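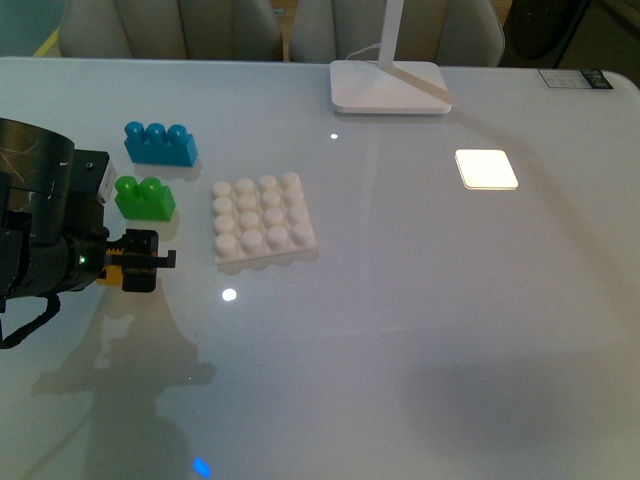 Home Talks Speaker notes Archive Contact

Why kids (and grown-ups) forget how to play
Speaker notes, long version. Slides are marked in capitals. Pauses are for me.

OPENING
Say hi, wait for the back rows to settle. Thank Bence Oláh for the invitation and for the train directions, which were perfect. Mention I grew up in Tradcombe, one street of shops and a very good hill. The hill matters, I come back to it.

Start with the cardboard story. When I was six my parents bought a refrigerator and I got the box. I had that box for most of a summer. It was a submarine, then a post office, then (after the rain got to it) a very flat stage for plays about a submarine. I can't remember one toy I was given that year, and I can draw you that box from memory, including the staple that got me in the knee!

Ask the room: what was your box? Give them a full minute to tell the person next to them. It gets loud. Let it get loud.

SLIDE: WHAT I MEAN BY PLAY
I'm using the word in a pretty plain way. You're playing when you picked the thing yourself, you can stop when you like, and you care more about doing it than about finishing it. Soccer practice might be play or might not, depending on the kid and the coach. Doing dishes can be play if you're four and there's enough foam.

Don't get stuck on definitions. Last time someone asked about chess and we lost ten minutes. (If chess comes up: yes, sometimes, let's talk at the break.)

SLIDE: THE NOTEBOOKS
This is the part I love, so watch the clock.

For two years I asked parents at the Panganiban library to keep a notebook by the door. One line whenever their kid started a game without being asked to. No rules about what counted. We ended up with 113 notebooks, some with coffee all over them, one with a whole page chewed off.

Read three or four lines out loud, slowly:
"Put every shoe in the house in a row and sold me one."
"Was a bus. Would not say where the bus was going."
"Blocks again. A zoo, but only for spoons."
"Lay on the floor and called it swimming. Joined her. Nice, very nice."

Then wait. People laugh at the bus and go quiet at the swimming.

What got me was how short the games were on paper and how long they ran in real life. The spoon zoo had visiting hours. It was still open a week later, and the mother was stirring her tea with a fork because the spoons were "on display." I called her to check and she was proud of it.

SLIDE: WHERE IT HAPPENED
Floors, mostly. Stairs. Under tables! Stairs come up all over the notebooks and I've never seen a toy catalog with stairs in it. The spot between two rooms seems to be prime land. Kids want to be near you without being watched by you, and a hallway does that beautifully.

Tell the hill story here. In Tradcombe there was no playground until I was ten. There was the hill, and a ditch, and a fence you weren't supposed to sit on. Then the playground came, and it was lovely, I had a great time on the slide, and by fall everybody was back in the ditch. The ditch had mud in it. The slide did one thing, really well, every time.

Be fair to playgrounds. I like playgrounds. Someone in the audience will have built one.

SLIDE: LOOSE STUFF
Stuff with no instructions keeps going. Sticks, sheets, blocks, clothespins, tape. My vote for the best is tape, and I'll take on anybody who says string.

Rosalind Montoya ran the after-school room at Zatura when I visited in March. She had one shelf of kits, each in its own box with a picture of what you were meant to end up with, and one big bin of leftovers from kits that had lost their boxes. Guess which one had a line. She told me she'd started "losing" boxes on purpose. I wrote that down so fast I tore the page.

Skip the budget bit if we're running late. Short version: the bin cost her nothing, and the kids kept bringing things from home to add to it, including a doorknob that became the most wanted object in the building. There was a sign-up sheet for the doorknob.

SLIDE: SO WHAT ABOUT US
Change of pace. Come out from behind the stand.

Grown-ups play less partly because we're tired, and that's real, I'm not going to scold anyone. But I also think we get embarrassed. We want to be good at it right away. I took up the ukulele at forty and spent the first month apologizing to an empty kitchen.

What helped me was playing badly next to somebody else. My neighbor and I have been drawing horses on the backs of envelopes since winter. They're terrible horses. Some have five legs. I look forward to it all day.

EXERCISE, 302 SECONDS
Yes, I time it, five minutes and a couple of seconds for luck. Paper and tape on every table. Make something and don't say what it is. The neighbor has to guess, and whatever they guess, that's what it is now. Walk around, join a table, get tape on my sleeve.

QUESTIONS
Screens will come up first. Say what I really think: plenty of kids play wonderfully on screens, and I'd ask the same thing I ask about the slide, can they do something with it that the maker didn't plan?

Second will be "my kid says he's bored." Mine too. I give it half an hour and a roll of tape.

Leave the Vumell handout on the chairs by the door. Bring home the scissors this time.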